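Skitville Amphitheater
Frequently Asked Questions for Concert Guests

When do the gates open?
Gates open two hours before the printed start time. For most evening concerts the opening act begins at 7:00 p.m. Set times are confirmed by the touring artist and may change without notice.

How large is the venue?
The amphitheater holds 2548 guests. Of these, 2000 are in reserved seating and the remainder are on the general admission lawn.

Can I upgrade a lawn ticket to a reserved seat?
Upgrades are sold at the Tedcombe Street box office on the night of the show, subject to availability. The difference in price is due at the time of exchange. Upgrades are not offered by telephone.

What may I bring inside?
Small bags, blankets and one factory-sealed bottle of water per guest are permitted. Glass, cans, outside food, umbrellas and folding chairs are not. Prohibited items must be returned to your vehicle or discarded before you enter the security line – the venue does not store them.

Trash bins are lined with plastic bags and accept wrappers, tissues and similar waste.

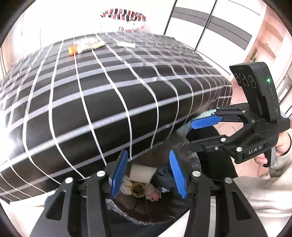 Are cameras and phones allowed?
Phones are welcome at all performances. Cameras with detachable lenses require a press pass. Requests should be sent to Knut Rothe in the Media Office at least 5 business days before the concert. Some artists prohibit all recording, and in such cases signs are posted at the gates.

What happens if it rains?
Concerts take place rain or shine. If lightning is reported nearby, guests will be directed to the Kohlhase Pavilion until the performance can resume. Refunds are issued only when a show is canceled in full before the headliner takes the stage.

Is there an age limit?
Most concerts are open to all ages. The Zorner Late Sessions, held on Thursday nights from June, are limited to guests 19 and older with valid photo identification.

Whom do I contact about accessible seating?
Please write to Mattes Kasten, Guest Services, or ask at the box office window. Accessible seats may be purchased with up to three companion seats – additional seats depend on the event.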